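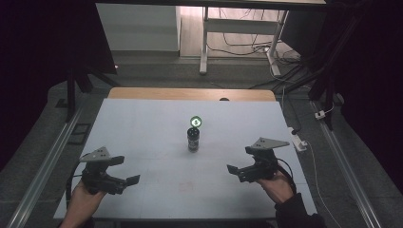

The question of whether machines can do chores yet is usually answered with a video. A shirt gets folded, a cup goes into a rack, and the viewer is left to extend the result to every shirt and every cup. I think the extension is unjustified for now, and that the useful number is one the videos rarely show: how many consecutive attempts a machine completes with no help, on objects it was not tuned for, in a room arranged by someone else.

Consider a small bottle standing on a white tabletop with a gripper on each side of it. As chores go, this is near the bottom of the scale. The bottle is dark, the surface is pale, and nothing overlaps it. A person working the two grippers by hand can do almost anything with it: lift, pass across, turn, set down. The mechanical problem is therefore solved in the sense that two simple jaws are enough. What is left is deciding where the jaws should go and when to close them, and the person supplies all of that without noticing.

Hand-held grippers make this separation easy to study. The operator gives up fingers, palm and most of the sense of touch, and keeps eyes and judgment. If a chore can still be done under those conditions, a lack of dexterous hands is a poor excuse for a robot that fails at it. I have seen people with no training pack a lunch this way. They were slow, but they recovered from every slip, and recovery is where the machines fall down.

Ratree Wannasri, who ran the bench trials at Nilsuwan before moving to Groltis, kept a log I still find more instructive than most published results. Her arm moved a bottle from one marked spot to another 100 times on a bare table, with 2 failures. She then shifted the table, changed the lamp and put other things beside the bottle. The run was stopped at 141 attempts, of which 79 had succeeded. The arm, the bottle and the software were the same in both cases. Nearly all of the failures began with a small contact error, a touch on the cap or a grasp slightly off center, that a person would have corrected in passing.

Shop floors hide this problem well. At Himach the stations are fixtured, the parts arrive in the same orientation, and a missed pick trips a sensor and goes to a reject bin. The automation there is good and I would not remove any of it. But the success belongs in large part to the fixtures. A kitchen has no fixtures. It has a counter that was wiped this morning and will be covered in mail by tonight, and it has no reject bin for a dropped jar of sauce.

The standard reply is that more data will close the gap. I accept about half of this. Demonstrations collected by hand are cheap compared with robot time, and they cover variation that no engineer would think to script. My reservation concerns what gets collected. Most sessions start from a cleared surface with the object near the middle, and end when the object is placed. A system trained on that learns the clean version of the job. The part between the slip and the second try is often thrown out as a bad take. I would keep those and pay extra for them.

Reporting should change too. Dummont's household unit is sold on a list of tasks, with up to a certain number of items handled per cycle. A buyer would learn more from the average time between interventions. If somebody must stand nearby to free the arm every few minutes, the chore has been changed into supervision -- and supervision of a slow machine is tedious work that most households will decline.

My own estimate is that narrow chores with one kind of object will be reliable first, probably in commercial kitchens and laundries, where the layout can be bent to suit the equipment. General tidying in a private home is a good deal further off. I would revise that view on the strength of one long, unedited log from a room the vendor had never entered.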